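Threads > Sports > College Football > Tasstead

by Hermine Moser · April

I got to spring practice at Tasstead this morning and stayed the whole way through, so here's a long thread. Coffee is gone, notes are messy, let's go!

First thing, and it made my morning: Reto Mayrhofer is kicking again. Real kicks, with a snap and a hold and people running at him. He hadn't done that in front of anyone since the hip surgery.

He started in close and worked back. The ones from 30 all looked the same coming off his foot, that low hard thump you can hear from the parking lot side. Then they moved him back to 36 and he hit the first one right down the middle and the whole defensive line started yelling. Defensive linemen! For a kicker!

He did push a couple right after that. Wind was coming across from the pool building and he didn't adjust much. I asked him about it and he said "I got greedy, I wanted to see it go." Fair enough, I wanted to see it go too.

Blagoje Vasić is holding for him this spring, and he's also getting most of the second-team snaps at quarterback, so he spent the morning jogging from one end of the field to the other. He said his legs were fine. His face said something else.

Speaking of Blagoje – the deep ball is so much better. Last fall everything over the top hung up there forever. Today he dropped one over a corner's shoulder on the far sideline and I said "oh wow" out loud next to two scouts, very professional of me.

Offensive line is still a puzzle. Govindasamy lined up at left guard, then center, then left guard again, and by the end he was calling out the protections from both spots. Up to 265 now, which is still light for the middle, but he moves so well that I get why they keep trying it.

I talked to Coach Holger Fagerlund for a few minutes afterward. He won't name a starting center until camp. He did say Govindasamy "sees it before we draw it up," and Holger does not hand those out, so write that down somewhere.

Also asked him about Reto's workload. Kicks every other practice for now, no kickoffs at all until summer. The backup handles those and has a big leg, just a wild one. One of his went over the fence and I don't think anyone went to get it.

Red zone period was the best part of the day. Four plays a turn, winner stays on. The defense took the first turn on a tipped ball, the offense took the next two, and then there was a long argument about whether a tight end's foot was in. (It was in. I was standing right there. Nobody asked me!)

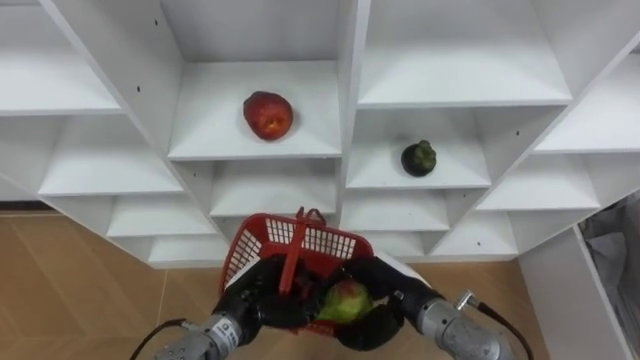 One red fruit, lots of white shelf.

Roswitha Hubmann runs the strength program and I finally got her to talk about the winter. She's switched the linemen to shorter lifting sessions with more sprint work mixed in. The guys hated it in January, she said, and now they're asking her for extra. She looked really pleased about that.

A few of you asked about the Grislow game. Still on the schedule, still the opener, still away. I'll be on the bus-length drive with my podcasts like every year and I can't wait, that stadium is tiny and so loud.

Small stuff: new practice jerseys are a darker blue and I like them a lot. Two receivers sat out with tight hamstrings and both were riding bikes on the sideline, so nothing scary there. The long snapper grew a mustache – mixed reviews from the specialists.

Replying to the question about the spring game format: offense against defense again, with the weird scoring. I'll post the scoring rules once I have them on paper. Last year I tried to explain them from memory and got three things wrong.

I'm back out there for the next open practice and will try to get more on the safeties, who I barely watched today. Send me names you want me to look at and I'll bring the good binoculars.

Get Hermine's practice notes by email. Enter your address to subscribe. You can unsubscribe at any time.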